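School Bag Repair and Reuse: Project Report
Leidy Quintero and Wiesława Wieczorek, Keldale

1. Background

The Kistis swap shop in Keldale takes in used school bags over the summer and gives them out again in September. Last year it received 243 bags and passed on most of them. Around 40 were held back with no note of what was wrong. Our project was to write a short checking method that anyone helping at the shop could follow, and to try it on one child's backpack before using it on a larger batch.

2. The bag

We chose a pink backpack with a large rounded front pocket, a side pocket and several straps. It suited the test as it has more parts to check than a plain bag. We laid it flat with the front facing up so the compartments could be seen before anything was opened.

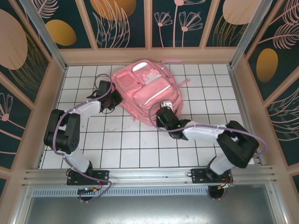 3. Method

The check goes from the outside to the inside. Loose strap ends are pulled out to the side first, then the seams are followed with a finger, then each zip is opened and closed twice. The lining comes last. Results go on a one-page form with a box for each part and a line for remarks.

Our first draft of the form had only one box for "zips and seams". Wiesława pointed out that a split seam takes a needle and thread, but a broken zip usually means a new one has to be ordered, so we gave them a box each. 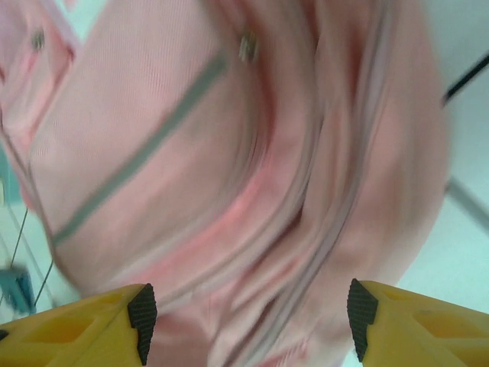

Curved seams took the longest. When the fabric is bunched up, a small gap in the stitching can sit inside a fold, and we added a line to the form telling the checker to flatten the fabric with one hand before looking. We also added a box for zip pulls and tabs, which the first draft had left out.

4. Results

We then used the final form on 37 bags from the shop. Most needed nothing more than a wipe. The main fault was stitching coming away where the strap joins the back.

5. Further work

The form should be tried with a sports bag, which has fewer pockets but longer zips. Our report limit was 2,000 words, so the full form is kept separately.

Related projects
Taheri: a lunchbox lending scheme
Clitonetti: mending kits for classrooms
Coat pegs and lost property

This site uses cookies to remember your settings. Accept | Decline

Contact | © Keldale Student Projects | Back to top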